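Bin weights and the April stock count

The spring stock count at the Clerno warehouse will use the weigh-count method for all small dry goods, replacing the hand tally used until now. The change affects every location that stores product in open bins. Palletized stock and sealed cases are still counted by label scan.

Weigh-counting depends on three values: the gross weight of the bin and contents, the tare weight of the empty bin, and the unit weight of the item. Errors in the tare account for most of the variances we saw in the trial at Brelis. Two bins of the same model can differ by 20 grams, and a bin that has picked up labels and tape over the years can differ by more. For an item with a unit weight of 5 grams, a 20 gram error puts the count off by four pieces.

For this reason tare weights are now stored per bin, not per model. Tiburcio Beltrán has entered 343 bins in the Prinon database so far. Each record holds the bin number, the tare in grams and the date of weighing. A bin that is relabeled, repaired or washed goes back on the scale before it is used again.

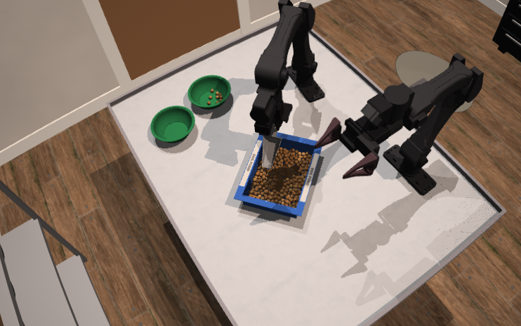 Page last changed: Wed 17 March

Unit weights are set by sample. Take 300 pieces from at least two lots, weigh them together and divide. Smaller samples are accepted only where fewer pieces are on hand, and the record must then be marked "short sample." Bagged pet food and other products sold by net weight do not need a unit weight - enter the net quantity directly and leave the piece field blank.

The Tsuchiya bench scales should be switched on well before the first reading and checked with the reference weight at the start of each shift. If the reading is outside the tolerance printed on the check card, do not adjust the scale. Tag it and use another.

Bins must be weighed level and clear of the edges of the platform. Dividers stay in if they were in when the tare was taken. Loose packing slips come out.

Variances above the limit for the item class are recounted by hand by a second person, who should not see the first figure. Both figures go on the sheet. Questions on tare records go to Tiburcio; questions on item classes go to the inventory desk - please quote the bin number in either case.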